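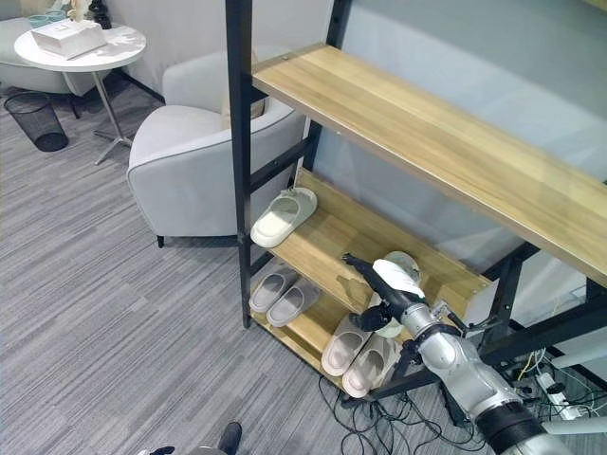

Replacement finger pads for the Hudomo gripper (set of 2)

If your Hudomo has started dropping things it used to hold just fine, check the pads before you blame anything else. I didn't, and I lost most of April to it.

My test job is putting slippers away on a slanted shoe rack. Soft soles, slick straps, shelves that tilt – it finds every weak spot in a grip. Ours would pick up a slipper, lift it clear of the shelf, and then let one side slide until the whole thing flopped onto the pair below. No error, no warning light, and the log said "grasp OK" every time. I swapped a cable, redid the calibration, even turned up the grip force (don't do that, it just chews up the pads faster).

Sreekumar Nambiar over at Plerton finally asked me to run a thumbnail along the pad edge. It peeled right up! The old glue lets go at the tip first, so the pad shifts under load while the finger itself stays put.

These Coppens pads are molded with a lip that hooks over the fingertip, so they don't depend on glue alone. They fit the standard fingers only, and the Kostard long fingers need the 15 mm version.

Fitting them
Power the arm off and lock it out first. I mean really off, not paused – the fingers can close when the controller wakes up, and they pinch hard.
Peel the old pad and clean off every bit of glue.
Press the new one on, hook the lip, and leave it alone for 9 hours.
Run a few light picks before you go back to full speed.

Price: $14 a set
Updated 9 December 2024: back in stock, black only.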